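Monden Club Cricket Bat – English Willow, Short Handle

I've sold bats from our shop for years and the Monden is the one I keep going back to for my own kit bag. My last one did four seasons of league cricket on some truly horrible pitches (if you've batted on an artificial strip with a ridge at one end, you'll know) and it only went when I dug out a yorker with the toe in the wet. My own fault!

It's a middle-of-the-road shape, really. The swell sits a bit lower than on the Gurov bats we stock, so it suits those of us who play on slow, low wickets and spend most of the summer on the front foot. If you like to cut and pull you may get on better with the Gurov, and I'll happily tell you so if you ring up. The pick-up is light for the size of the edges, and the handle is slightly oval, a thing I never thought I'd care about until I went back to a round one for a net and couldn't stop the bat turning in my bottom hand.

Līga Ozoliņš, our second-team captain, bought hers in January and had it knocked in well before the first friendly. She scored 60 with it in her second match and has been unbearable ever since.

What you get
Monden Club bat, short handle, full size
Kozłowski grip, already fitted (black or navy – say which when ordering)
Padded cover with shoulder strap
Toe guard, fitted

Order code: 444
Sizes 4 and 6 for juniors are listed separately on the juniors page.

Knocking in

The bat comes oiled once and pressed, but please don't take it straight out to the middle. Give it another light coat of raw linseed oil on the face and edges, leave it flat overnight, then get going with the mallet. Start gently and work up, paying extra attention to the edges and the toe. It's dull, I know – I do mine with the radio on, and my neighbours have been very good about it. After that, a few short catches with an old ball, and if you see seam marks go back to the mallet for a while.

Barbara Baran does our repairs and can knock it in for you if you can't face it. Just add the service at checkout and allow an extra 2 weeks. She'll also swap the grip for a Daveo one if you like something thicker.
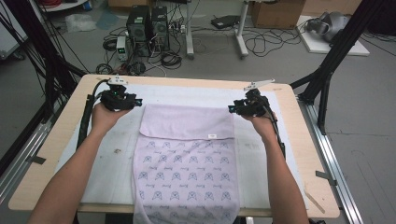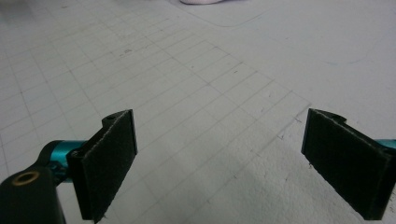 Can I use the bat against a bowling machine?
Wait until it's fully knocked in, and even then keep it to short sessions. Those hard dimpled machine balls are rough on a new face, so use an old bat for the long ones if you've got one.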